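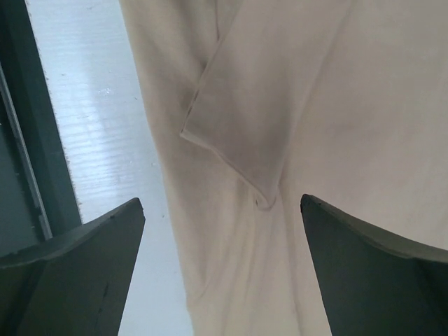 Crescencio wrote back that I'm doing the whole closet thing wrong, you don't start with what to get rid of, you start with what you wore last month and everything else has to argue its case. Ok. Fair. I wore maybe five things last month.

So, January, closet. Pulled it all out before breakfast, regretted it by 9. Bed buried. Two coats I forgot I owned, both from the Urnside years, both too small in the shoulders. Gone. The suit stays, cousin's wedding coming up.

Spent way too long on the selling app. Wevon wants 12 percent plus shipping, and you have to measure evrything, sleeves, inseam, who has the time. Listed one jacket. One message so far, guy offered half.

Rest is going in bags to the drop off behind Gilani. They close at 4 so I have to run.

Still undecided on sweaters. My mom knit one of them and it itches like crazy but come on. Keeping it. Socks tommorow, maybe. More later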